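Bench notebook – Gitley kitchen cell
2026-05-16

Equipment list has to go in before the funding round closes, so putting everything in one place while I'm standing at the bench with it. Prices where I have them. Blanks where I don't. Will tidy later (won't).

Where we are: one arm, one parallel gripper, one steamer, one table. Budget line for the next phase is meant to cover two benches plus spares. The old plan from March assumed we could run the second bench on leftovers. Went through the leftovers. We can't.

Main question for this round is fingers. Stock metal fingers, custom fingers, or a whole new gripper. Everything else on the list hangs off that.

Went and looked at the handle problem again before writing anything down. Moulded handle, smooth plastic, a bit of gloss to it, and glass close by on one side. Not much for bare metal to bite on and not a lot of clearance either.
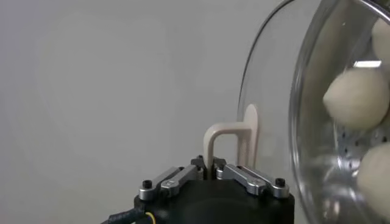 Wrist cam, handle at the fingers, bowl and dough to the right.

Notes off that view:

– camera sees the handle fine but the gripper body takes up the bottom middle of the picture. Whatever we buy for fingers, longer is better for seeing past.
– glare on the glass. Small, but it's in a spot I'd want clean if we ever try to find the rim from the image. Put a diffuser on the list, cheap.
– dough balls are lumpy and pale, against pale everything. Colour alone won't pick them out. If we're asking for a depth camera this is the arguement for it.
– black cable and thin yellow wire both come off at lower left. Want proper clips. Want them this time, not next time.

Fingers, options

Option A, keep what we have and add pads. Soft silicone pads, stick-on or screw-on. Cellano quoted 12 dollars a pair, food-safe grade. Box of 50 pairs would see out both benches and then some. Lead time good. Downside is pads add thickness and I haven't measured how much room there is between handle and glass. Measure before ordering!!

Option B, custom fingertips with a hook profile, so the handle sits in the hook and we stop relying on squeeze. Bogdan can machine them, quote is 702 for a set, one set fits one gripper. So 2 sets if we do both benches. No spares in that. Drawing has to come from us and I don't have a drawing.

Option C, new gripper with swappable tips. Nurivov do one. No price back yet. Suspect it eats most of the line by itself and then we need a new mount plate, new cable, probably new firmware on the controller side. Parking it unless the price comes back silly low.

Leaning A now, B later once the drawing exists. A is small enough to come out of consumables and doesn't touch the equipment line at all. Check with purchasing whether pads count as consumables or tooling. Last year they said tooling for something nearly identical and it held us up for ages.

Steamers

Need a second one for bench two, same model or as near as we can get. Mixing models means teaching every grasp twice. Also want a spare bowl and a spare perforated tray, wherever those are sold separately. Glass bowls are going to get broken, just budget for it. Would rather have the spares on the shelf than stop for a delivery.

Thought about buying a different steamer altogether with bigger handles. Against: people we're building this for have ordinary kitchen gear, and if it only works on friendly handles the demo's worth nothing. For: it'd be easier. Leaving it as is.

Power: the appliance lead lies against the wall behind the table. Fine for one bench. For two I want wall-mounted outlets above table height on a separate circuit to the arm. Electrician quote requested, nothing back.

Table and layout

Same table for bench two, or one long one? Long one is cheaper per metre but then any bump on one side shakes the other. Two separate tables. Same height, same white top, so the images match between benches. White top on white wall is doing us no favours for edge finding though – back edge of the table is a soft line and the base of the steamer just about disappears into the surface. Grey mat would fix it. Add two grey mats, matte finish, wipeable.

Handle spacing is the other thing. Upper handle on the steel pot and lower one on the white base stick out the same side, nearly the same shape, one right over the other. Fingers open wide need somewhere to go. Any longer finger from option B has to clear the lower handle while going for the upper. Goes on the drawing as a hard limit.

Also the specks on the table top. Wipe-down kit, put it on the list, it's nothing money wise and the vision stuff hates them.

Right side goes dim toward the corner. One more light that side, dimmable, clamp mount. Bench two the same. Left side looks ok. 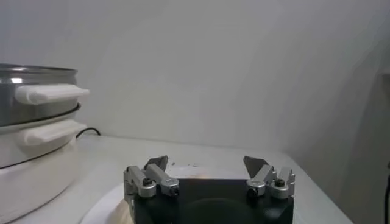 Draft list for the form

1. Silicone finger pads, Cellano, box of 50 pairs. Order first, after clearance is measured.
2. Hook fingertips, Bogdan, 2 sets. Hold until drawing is done. Ask if price drops for both in one run.
3. Swappable-tip gripper, Nurivov. Waiting on price, list as optional.
4. Second steamer, matching. Plus spare bowl, spare tray.
5. Depth camera, small, wrist mount. Need weight before anything else, arm payload is tight with the gripper on. Get data sheet.
6. Lights, clamp type, one per bench. Diffuser sheet.
7. Table, same as current. Grey mats.
8. Cable clips and sleeving. Spare wrist cable – one failure and we're down till it ships.
9. Outlets, electrician. Might be building money and not ours, ask.
10. Wipes, cloths, flour, etc. Consumables.

Second arm is on a separate application so NOT on this list. If that one falls over then bench two is a table with a steamer on it, and items 4 to 7 want rethinking. Should say so in the form, one line, or it'll come back as a question.

To do

– measure handle to glass gap, both sides of the handle, calipers
– measure vertical gap between upper and lower handle
– finger drawing, even a rough one on paper, so Bogdan can say yes or no
– chase Nurivov
– chase electrician
– find out who signs over the limit now, form still has the old name on it
– freight! none of the quotes above include it, add a line
– check wether GST is in the Cellano price

Gap measurements go on the next page when I've done them.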